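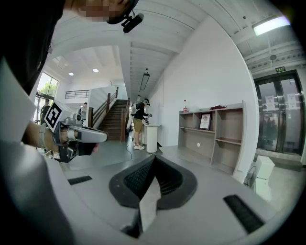
Hand grippers get their August overhaul at Plarnthorpe

I popped into the Zastow building at Plarnthorpe this week, mainly for a cup of tea, and ended up staying most of the afternoon because Daryna Melnychuk had the hand grippers out for their service and I can never resist watching somebody take things seriously that other people would just wipe with a sleeve.

If you haven't come across them, these are the gripper tools that people hold and work by hand, with a little camera on top and a square black and white marker on the front bit. Somebody does a job with one, the camera records it, and a robot arm later learns from the recordings. So the arm is only as good as the grippers, and the grippers take a fair old hammering.

Daryna works to a number: each one comes in after 1000 recordings, whether it feels fine or not. The one she started with had done 3392 before she took over the job (she went a bit pale telling me that). First job is the pads. They pick up grease and fluff, and once they go shiny the thing starts dropping small stuff. She brushes them, washes them in plain soapy water and leaves them overnight. No solvent! Somebody tried solvent last spring and the pads came up like old chewing gum.

Then the marker. I'd assumed it was a sticker you slapped on and forgot, but if a corner lifts even slightly the software reads the angle wrong, and every recording after that is off by the same amount. Daryna runs a fingernail round all four edges, then holds it up against a card. Any doubt and it comes off.

Camera next. Lens cloth, check the mount hasn't worked loose, then open and close the gripper 82 times while the software watches. Why 82? "Because Saeed wrote it down once and now it's the number," she told me, and Saeed Nouri, at the other end of the bench, didn't look up. He was swapping a wrist strap at the time. The straps last 400 recordings if you're lucky and rather fewer in hot weather, and he reckons they're the part most worth buying spares of.

I had a go with a freshly serviced one afterwards and it closed beautifully, just a soft little click. The older one I tried next had a sort of gritty feel halfway, and that one went straight back on the bench with a bit of tape round the handle.

The whole set should be finished by the end of the month. The Vilton site is sending theirs over after that, in a crate, and Daryna has already asked them to please not pack them with the pads touching.

Comments

hrynyshyn_fan: We do ours in soapy water too. Has she tried a soft toothbrush on the pads? Gets right into the mesh.

Pat from Vilton: Message received about the crate!!

mossy: Would love to know which card she checks the marker against, ours is a photocopy of a photocopy.

Contact us | © Plarnthorpe Local News | Back to top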